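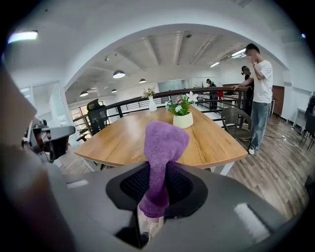 Ticket: district turnout table won't match national total
Opened by: Elaheh Ghaffari
Project: Plumwood (local elections dataset)
Status: open, then closed, then open again, see bottom

Problem
Sum of registered voters by district comes out higher than the national row. Over 200 polling stations look to be counted twice. Noticed when the map for the Indcombe chapter had one district at 95 percent turnout and its neighbor at 41. Nothing in the press reports to back that up.

Log

9:10 am. Reran the import from scratch. Same result. So not a stale cache.

9:40. Checked the source sheets. Council results and parliamentary results sit in the same folder, same column names. Import takes both. Turned off council, total drops but still too high.

10:15. Filtered to Jallow's files only (he coded the northern districts). Clean. Kiều's files next. Also clean by themselves. Problem only shows when you join them.

10:30. Join is on district name. Of course it is. Three districts were split before the last election and both coders kept the old name for one half. So every station in those matches twice.

11:05. Tried joining on district code. 90 stations drop out entirely, no code in the sheet. Codes were added to the form in September, anything entered before that is blank.

Asked Kiều if the blanks can be filled from the gazette. Reply: yes for most, the gazette lists station and ward, but ward spelling is all over the place. She'll do the coastal ones by hand.

1:20 pm. Got the filled sheet back. Joined on code plus ward. Registered voters now matches the national row exactly. Votes cast is 3 short. Spoiled ballots probaly, will look.

2:00. Not spoiled ballots. One independent candidate in a ward race withdrew after printing, his votes were dropped by Jallow and kept by the commission. Put them back under "other". Matches now.

2:10. Closed.

4:45. Reopened. Map still shows the old 95. Map script reads its own copy of the table, path is hard coded to the draft folder. Changed the path, now it fails on the accented names. Encoding I think.

Still to do
Fix encoding in map script
Delete the draft folder copy so no one reads from it agian
Note in the codebook about the split districts, old name and new
Tell the chapter authors to not use the turnout figures they were sent last week, the party vote shares come from a seperate table and are fine

Jallow, can you take the codebook note? You know the boundaries better than me. Leaving this open until the map runs.

EG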